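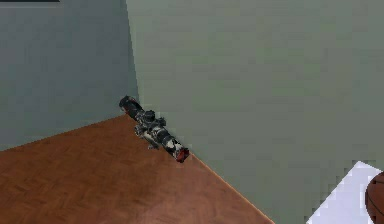
According to Gemma Bickerstaff, the simulator should come first and the soldering iron second, and the members of the Tunstall shared workshop have now followed her advice for a whole winter.

4 Jan 2019
By the Firnska newsroom

The workshop in Tunstall is building a small robot arm for picking up objects from a table, and it has finished the first part of the work on the computer. The group calls the project Pelance. It started in September, in the back half of the building, with one used laptop and a box of motors from an old printer.

In the simulation there is a wooden table in the corner of a room, and on the table the members place one object at a time. One of the objects is a rifle scope with a camouflage pattern and a red tip. The members chose it for its difficult shape. The knobs in the middle stand out from the tube, and the bracket underneath keeps it at a slight angle, so a simple grip from above must be planned with care.

The list has 42 objects now. Each of them was tried in the simulator before any money was spent on the real fingers, which will be printed in plastic on the workshop's own machine. The first set of fingers was too wide and closed on the knobs of the scope. The second set is narrower and takes the tube near the front, and the group is more content with it.

Bickerstaff wrote in the project diary that a broken finger in the simulator costs one minute, and a broken finger on the bench costs an evening. Not all members agree with her. Two of them would like to begin with the real arm already, and they have bought the base plate and the power supply with their own money.

The cost until today is 172 dollars. The biggest part of it was for five motors of the type Trenex, which are stronger than those from the printer. The shoulder joint will be assembled next, and the elbow must wait until a missing bearing arrives. The workshop will put the drawings and the object list on its web page when the arm can lift its own gripper.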